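Feverier two-arm bench kit: review after a loan period

Reviewed by Rosalie Wyss
May 24, 2021

The Feverier is a two-arm manipulation kit intended for teaching labs and small development groups. It is sold by Fuchs as a bench-mounted set: two arms, two grippers, a mounting rail, a power unit, a control box and a licence for the Drerkeck software. We had one set on loan and used it almost entirely on cloth, which is the application the supplier puts first in the product sheet and the one our readers ask about.

Delivery and assembly

The kit came in two cartons. Packing was adequate. The printed guide covers mechanical assembly well and electrical assembly badly: the connector for the wrist module is shown in one drawing only, and the drawing is mirrored. Florian Aigner built the set on his own and had both arms moving on the same afternoon. A second person is useful when the arms are bolted down, as the base has to be held square while the screws are started.

The clamps supplied will take a tabletop of ordinary thickness. Anything with a deep apron underneath needs longer bolts, which are not in the box.

Cable routing is left to the user. The cables are long enough for full travel, and consequently too long for most of the work that will be done. We tied ours back at first and then undid the ties after the left wrist ran short on an outward reach. A clip at the elbow would solve it. Fuchs told us that one is planned for July.

Software

Drerkeck runs on a normal desktop machine. Installation needs administrator rights and an internet connection for the licence check, and the check is repeated every time the control box is restarted. On a network with a strict proxy this is a nuisance. Hermine Schnyder got around it with a phone connection, but a site licence file ought to be offered.

Motions can be entered in three ways: by moving the arms by hand and recording, by keying positions into a table, or by script. Hand recording is the best of them. The arms back-drive smoothly and the recorded path is stored with gripper opening included. Editing afterwards is weak. A path can be trimmed at either end, but a section in the middle cannot be replaced without recording from that point onwards again.

The script interface is plain and well documented. Error messages are less so. "Joint limit (soft)" appears for at least two different conditions, one of which has nothing to do with the joint limit.

Handling of cloth

Test pieces were ordinary garments and cloths from our own store, none of them ironed. T-shirts took most of the time. We wanted to know whether the grippers could pick up a single layer, whether the two arms could be kept in step while a fold was carried across, and how much the result depended on the way the garment was put down.

Single-layer pick-up from a flat area is unreliable. The fingertips are stiff and need an edge or a ridge to close on. Given a hem, they hold well, and we saw no marking of the fabric. Thin jersey is harder than thick cotton, and a collar is harder than a hem. Over 468 logged grasps the failures were mostly of one type: the finger pushed the cloth ahead of itself and closed on nothing.

Synchronised motion is the strong point. With both arms gripping, the tension across the cloth stays even and the arms do not drift apart on slow moves. At the faster settings the following arm lags slightly and the cloth sags on that side.
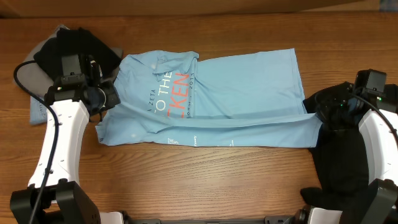

Textile Handling Group, Drerden Workshop

The light blue T-shirt lies sideways on the table, with a long raised fold meeting the right gripper near the hem end. The collar end at the left is bunched over the upper part of the lettering, and a garment in that state gives the fingers plenty to close on but no clear edge to work from. Prints have to be considered too. Large lettering such as this is stiffer than the cloth around it on many shirts, and folds tend to run along its border.

Small status lights on the arm assemblies are readable from a seated position. We would have preferred them brighter.

Noise and safety

The set can be run in a shared office. Stopping distance at the default speed is short, and the emergency stop is on a lead of sensible length. The collision threshold is factory-set rather high. Veronika Plattner lowered it by 9 steps for work with students present, after which it tripped occasionally on heavy fabric.

Support

Three queries were sent. Two were answered in full by the next working day. The third, on the licence check, got a standard reply.

Assessment

For: even two-arm motion, good hand recording, clear script documentation, quiet.
Against: stiff fingertips, poor path editing, repeated licence check, no cable clips.

Suitable for groups that want to work on two-arm tasks and are prepared to make their own fingertips. Buyers who need dependable single-layer picking should ask Fuchs for a trial with their own fabric before ordering. Questions about the test log can be put to Rupert Widmer at the workshop.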